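Tidying a dresser top with the Wilidex

I've had the Wilidex two-armed helper from Gornen on hire since September, mostly for dusting ornaments and putting them back (a job I loathe!). First tip – give it room to get its fingers round things, and keep delicate pieces off the list until you trust it.

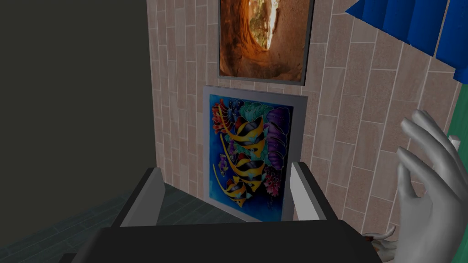

Start it on the slowest grip setting. Mine came set at 12 and I dropped it to 2, which made me much happier near the good china. The Atallah finger pads are worth the extra £19 – they wipe clean with a damp cloth.
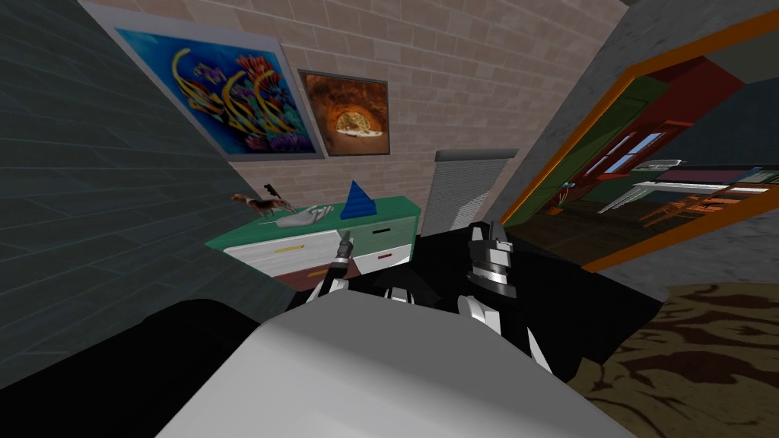
Both arms up by the dresser, with the dog figurine at the far left of the top.

Wipe the drawer handles last, by hand. It's quicker. And if you're tempted to buy, Skekcombe want £3000 for one, so hire first.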